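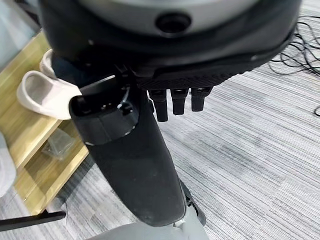 Who helps farmers when the rules get tangled?

Have you ever eaten a crunchy apple and wondered how it got to you? A farmer grew it, of course, but before that farmer could sell a single apple there were forms to fill in, and sometimes quite a lot of them! Some of those forms come from the state government, and they have good jobs to do, like keeping streams clean and making sure food is safe to eat.

Let's imagine a farm in a valley called Drulludbridge, with 1238 apple trees and a little shop by the gate. The farm wants to dig a pond, so it needs a permit. A permit is a piece of paper (or a page on a computer) that says, "Yes, you may do this." Someone from the state comes out to look at the land, walks all over the muddy bits, and then goes home to write a report.
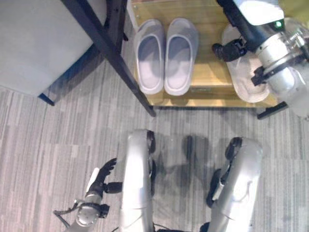 Slippers side by side on a wooden shelf.

The report goes to an office, and people who live nearby get 30 days to say what they think. Maybe the family down the lane at Nandari worries about frogs, and maybe the office asks for the pond to be moved a little. Then, if all is well, the permit is signed and digging can start. 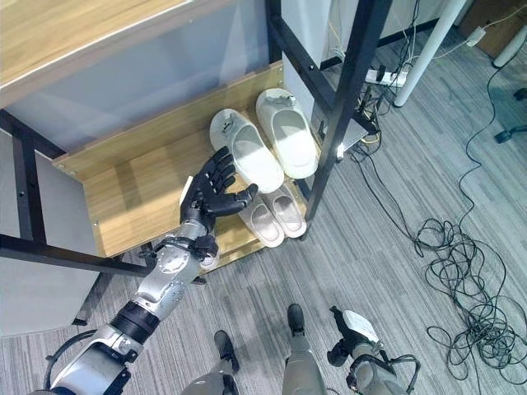 Oei wrote to ask, "But what if the office says no? Does the farm just have to give up?" What a good question, Oei! The farm can usually change its plan and try again, or ask for the decision to be looked at a second time, and that is called an appeal.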